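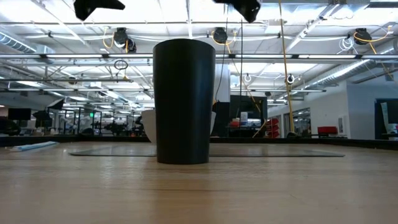

Home | Workshop | Gallery | Tables | Contact

The Dravgate tableware set is the plain one we keep out for everyday use in the workshop, and this page collects a few pictures of it. Euan Baxter chose the pieces and Rory Gillies looks after the page. Nothing in the set was bought to match. The cup is matt black and tapers a little towards the base, so it takes up less of the table than its height would suggest. It stands on a thin grey mat, which saves the wood from marks. The mat is 60 cm long and wipes clean with a damp cloth. The overhead lights are long fluorescent tubes and they flatten most colours, but black and white come out well enough under them.

The white bowl came from Prokberg in a box of seconds. It has a small flaw in the glaze on the underside and is otherwise sound. We use it for soup, for fruit and for holding cutlery between jobs.

Cutlery with coloured handles is easier to find again in a shared building. Ours has a pinkish red handle on the fork and an orange one on the piece that goes with it.

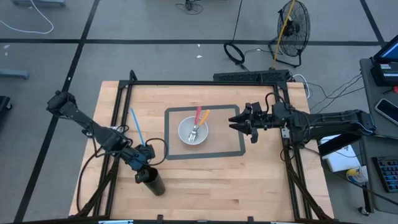
The colours have held up well in the dishwasher on the 54 degree programme. Euan would still wash them by hand, as the older Tisten forks went dull after one winter.

The table top is oiled in November. One tin of 275 ml does the whole surface with a bit left over for the edges. Leave it overnight before putting the mat back.

More pictures will be added when the Rajput serving dishes have been unpacked.

Recent galleries
Rajput serving dishes: the first box
Oiling a table top
Prokberg seconds, 42 pictures
Shelves in the back store

Contact: Rory Gillies, gallery page | Text and pictures copyright Dravgate Workshop | Back to top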